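Nurmi Tabletop Arm
Small jobs, done at table height

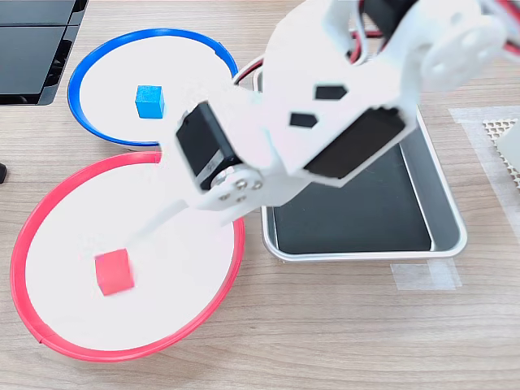

Can a machine do your chores yet? Some of them, slowly, and we think that's a pretty exciting place to be! The Nurmi is a desk-size arm for people who want to find out for themselves which jobs around the house or the shop are ready to hand over and which ones still need you.

We started with sorting, because so much housework is really sorting. Socks, forks, screws, toy bricks, the stuff at the bottom of the junk drawer. If an arm can pick up a small thing and set it down in the right tray, you've got the first piece of a lot of chores (and the first time yours gets it right on its own, you will call someone in from the next room to look).

What it does well
Light, solid objects with flat sides. Blocks, bottle caps, spools, small boxes. At our bench in Drultstead the arm runs a tray-sorting routine from breakfast until 2 in the afternoon, and we mostly leave it alone.

What it does some of the time
Spoons. Clothespins. Loose hardware, if you spread it out first. Jarmo Lappalainen, who wrote the teaching software, got it clearing a breakfast tray in March and is still working on the butter knife.

What it can't do yet
Fold a shirt. Wash a glass you care about. Anything heavy, anything slippery, anything at the back of a cupboard. A person is faster at all of it, including the sorting, and we'd like you to know that before you order.

Teaching it
You guide the arm through the job by hand and it saves each run. Plan on 12 runs for a simple pick and place, more if your objects vary in shape. Move the trays around between runs! Arms taught with everything in one spot tend to reach for that spot forever.

On the shop floor
Clanitz, a small parts packer, keeps two of ours on a kitting table, filling trays for the people who do the assembly. They still check every tray by eye.

Details
Lift: 600 grams at full reach
Reach: 16 inches
Mounting: clamps to any table edge up to 2 inches thick
Software: Dallance, included, with free updates
Spare gripper fingers: one set in the box, more from the parts page

Questions about a particular chore? Write and tell us what it is. We'll try it on the bench and send you the results, good or bad.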